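A day at the Zatine licensing fair

I'd never been to a trade fair for trademarks before. I draw things for a living, mostly covers and posters, and a little fox I've been drawing since college has started turning up on socks I had nothing to do with. So when Danica Bartoš offered me her spare pass to the Zatine fair on 23rd January I said yes before I'd even looked up where it was. (Two trains and a bus. I did not bring a book.)

The whole thing is about brands, and specifically about what happens when a singer or a cartoon or a football club decides it would also like to be a duvet cover. You walk in and it's wall to wall stands with famous faces on them, and behind every face there's a person in a good coat who knows exactly which products that face is allowed to appear on. I picked up a floor plan and lost it within minutes.

My first stop was the Krajčí stand, because they had chairs. Krajčí look after the names of musicians, and Rostislav Polák, who was minding the table, talked me through one of their lists. A singer with two albums had filed for perfume, luggage, pet beds, board games and a chain of cafés! I asked if there were any cafés. There weren't. He said plenty of filings are like that, a sort of towel on the sunlounger, and that in a lot of places you can lose the protection later if you never get round to using it. He'd also seen one sent back because the name was too close to a brand of floor polish. The singer was apparently very upset about the floor polish.

Then there was a talk upstairs, in a room that was far too warm, by Rozália Kováčik. She used to run merchandise for touring bands and now helps them out of bad contracts, and she was easily the best thing I heard all day. She told a story about a band who split up in May and spent the next stretch of their lives arguing over who owned the logo, which the drummer's cousin had drawn on the back of a menu. Nothing had been signed. The cousin, it seems, did rather well.
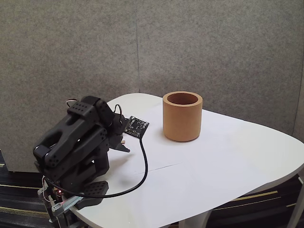 I wrote down three pages of notes and the bit I've underlined most is her advice about dates. Keep your sketches, keep the emails you sent them with, and don't tidy up the early ugly versions. I throw everything away, so this was painful. My fox has gone from a blob to a fox over a good few years and I think I've got one of the blobs left, in a drawer, under some takeaway leaflets.

Lunch was a cheese roll for which I paid more than I'd like to say. I shared a ledge with Amanuel Tufa, who draws for Tridis, a comics publisher I've liked for ages, and I'm afraid I was a bit of a fan about it. He was there to see how his characters were being pitched. Odd feeling, he said, watching strangers discuss whether your detective would suit a lunchbox. They'd decided yes on the lunchbox and no on the shampoo.

The afternoon was the awards, and I'd expected to slip out, but I got stuck in the middle of a row and ended up enjoying it. There were 907 entries this year, according to the man with the microphone, and the big prize went to Orberg for a children's programme about a lighthouse. Matúš Říha picked it up for them and thanked his mum, then his lawyer, then his mum again. They handed round tiny lighthouses afterwards. I have 4 on my windowsill – I may have gone round twice.

Before I left I queued for one of the free advice desks, where you get ten minutes with somebody who does this properly. I showed her the socks on my phone. She was kind about it and quite brisk: write to the seller first, keep it polite, send dated copies of the drawing, and think about registering the name as well if I mean to sell anything myself. Do I mean to sell anything myself? I hadn't thought so when I got up that morning, but I'd just spent a day looking at lunchboxes.

The bus back was late and full of people carrying tote bags with other people's faces on them. Danica rang to ask how it went and I talked until my battery died. I've since found the blob, by the way. It was under the leaflets, and it has a date on the back in green felt tip.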